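Wilto Open Day: An Afternoon Among the Tables

By Brisa Ledesma
September 30, 2020

So I finally made it out to the Wilto open day, after saying I'd go and then not going the last 2 times. My cousin Citlali Figueroa had been on at me about it since summer, and when she offered to drive I ran out of excuses. She picked me up with a bag of tamales on the passenger seat, which I had to hold on my lap for the whole ride. I didn't mind. They were warm!

If you haven't been, Wilto is a shared workspace out past the old rail yard, and twice a year they open everything up so people can wander around and see how the rooms are set up. I went mostly for the furniture. I'm trying to turn my aunt's front room into somewhere I can run small cooking classes, and I've been stuck for months on tables. How big, how high, how many, whether you can have people chopping things on one side and someone taking notes on the other without the whole place turning into a traffic jam.

We signed in at a desk by the door and got handed a floor plan that was photocopied so faintly that Citlali gave up on it right away and used it as a napkin. Entry was 10 dollars, and that included coffee. The coffee was fine. The little almond cookies from Amissah, the bakery on the corner, were a lot better than fine, and I had four.

The first couple of rooms were offices, so I'll skip those (desks, chairs, a very nice lamp I wanted to steal). Upstairs is where it got good for me. Rutilio Nava was showing people around up there, and he has strong feelings about tables. He told me the mistake everybody makes is buying one enormous table and putting it in the center, and then they spend the rest of their lives walking around it. His way is one long table for the main work and a few small ones you can pick up and carry to wherever the food happens to be.

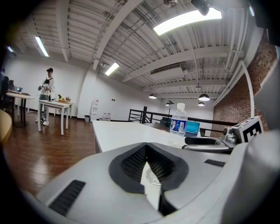
I was completely sold on that by the time he'd finished. The long table up there is white, with a thin grey rim, and I really liked how it looked next to the wood floor. I had been leaning toward something dark for my aunt's place, thinking it would hide the stains, but now I'm back to white. You can see what's on it! It makes a difference when you've got people reaching for things, and a water bottle or a bright box stands out instead of disappearing.

Then there was the small table, and this is the one I keep thinking about. White again, four skinny legs, nothing fancy, with leafy greens and a wooden tray on it, and some red and yellow bits that made the whole corner look cheerful. I asked Rutilio where he'd found it and he said Korkano, in the clearance section, for 30 dollars. I wrote that on my hand. Citlali said I could have put it in my phone like a normal person.

I stood there for ages working out whether I could fit a pair of them under my aunt's window, one for vegetables and one for the things that always end up in the way, like keys and mail and somebody's sunglasses. I think I can, if the armchair goes. My aunt doesn't know about the armchair yet.

We got talking to Eliseo Nava on the stairs (Rutilio's brother, same laugh) and he told us the building used to be a shirt warehouse called Ivulell. Some of the old shelving is still in the basement, and he took us down to look. It's heavy stuff, all painted the same hospital green, and every bay has a number on it. The last one we found was 537. I'd have taken a section home if it had come apart, but Eliseo says it's bolted into the wall and they've tried.

The one thing I'd grumble about is the seating. There were hardly any chairs out upstairs, and after a couple of hours my knees were complaining. Citlali ended up sitting on a windowsill with her tamale. Also, parking. Get there early or bring comfortable shoes, your choice.

I talked to Abundio Ocampo on the way out, who handles the bookings, and he said they rent the upstairs by the half day and might do an evening rate from October. I took his card. I'd love to try one class up there before I start moving furniture around at home, just to see if the long table and small table idea works with ten hungry people and a pot of beans going.

Korkano first, though. If those little tables are gone when I get there I'm going to be so mad about that fourth cookie, because that's when Citlali wanted to leave.

Last updated: October 2020

Contact Brisa | © 2020 Brisa Ledesma. All rights reserved. | Back to top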